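**Re: [teleop-list] laundry task, how are people splitting demos?**

Hi Marietjie, quick one before I head out — answers inline-ish, sorry for the mess. 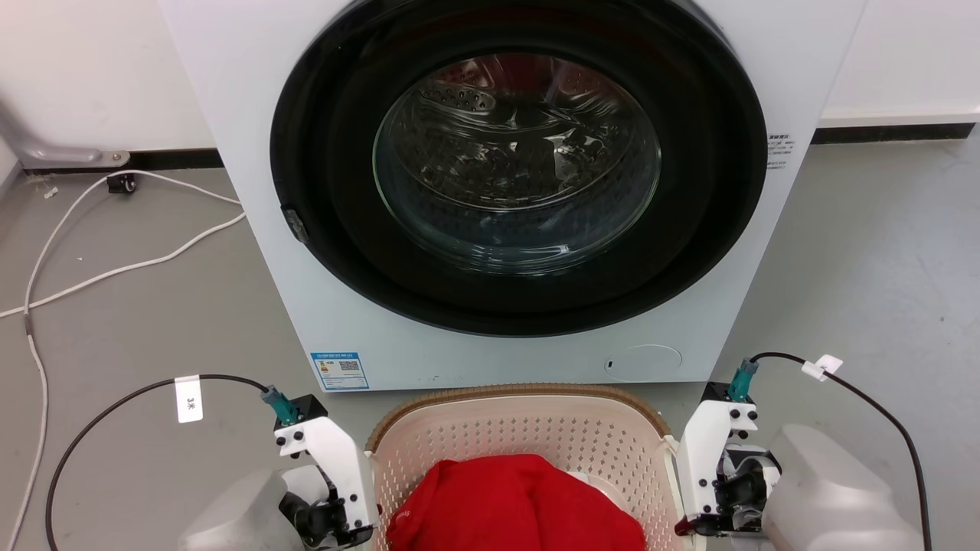 Short version: we dropped the leader arms for the approach and went back to them for everything touching fabric. Kianoush and I recorded 617 episodes since April on the Storo task (basket to washer), kept most. Hand guiding was fine for teaching where the door is. Useless for cloth, your own hands are in the head view half the time and the policy learns to wait for them.

On Wed 13 Nov, Marietjie Hendricks wrote:

> We're stuck at roughly 300 demos and the arms still let go of the basket early. Did you record the carry and the loading as one episode or two? Also do you move the basket between takes? Woldegiorgis side wants everything in one go, I'm not convinced.

Two episodes. Definitely. One for getting both grippers on the rim, one for loading. When we had it as one long take the operators got tired and sloppy by the end, and the sloppy bit was always the door.

Early release — check your gripper log before you blame the policy. Ours was the operator easing off the trigger without noticing. Kianoush put a beep on it and the next 100 were much cleaner.

Basket: yes move it, a bit left, a bit right, turn it. Also change what's in it. We did far too many with one red thing and it got very good at one red thing. Mixed colours after that, and a few takes with the basket nearly empty.

Other stuff:

- go slow on the rim, slower than feels sensible
- toss any take where you regrasp more then twice
- keep cables out to the sides, a snag halfway ruins teh take
- swap operators every 6 takes or so

Haven't tried any of this on the Brolell washer yet, door swings the other way so I'd expect to re-record the second half at least. Asoda people might have some already, ask them?

Can send the episode splitter script if you want it, it's ugly. Off till Monday.

— R.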